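Household Paper and Planning Group
Minutes of the February meeting, Werklow Branch Library, small meeting room

The meeting opened at 10 a.m. Minutes of the January meeting were approved with one correction: the budget worksheet is letter size, not legal.
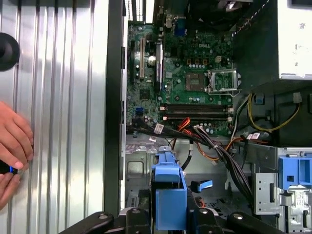 Minutes taken by the group secretary, Homent Planning Group

1. Printable chore chart
The draft weekly chart was passed around. Members liked the larger boxes but found the shaded header used too much ink. The header will be changed to a plain outline. A blank version without names of rooms will be added for people in apartments.

2. Meal planner
The grocery list column will move to the right side so it can be torn off. There was a request for a monthly version. Agreed to finish the weekly one first.

3. Paper order
Barrientos quoted for 1000 sheets of the heavier white stock, and Zaltum quoted for the same amount with a longer delivery time. The group voted to order from Barrientos. Hole-punched paper was discussed and turned down, as several members use disc binders.

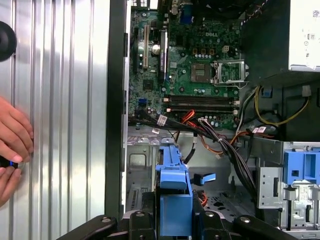

Inside of a desktop computer with a Dell board.

4. Downloads
The home inventory sheet has been downloaded 1365 times from the group's page. Most comments ask for a line for serial numbers and purchase dates. Both will go on page 2.

5. Spring swap table
Members may bring unused planners, stickers and binders in March. Items left at the end go to the library.

Action items
Secretary: revise the chore chart header and send the file to members.
Supplies: place the paper order.
Web page: post the new inventory sheet and take down the old one.

Next meeting in March, same room, same time. Meeting closed at 11:20 a.m.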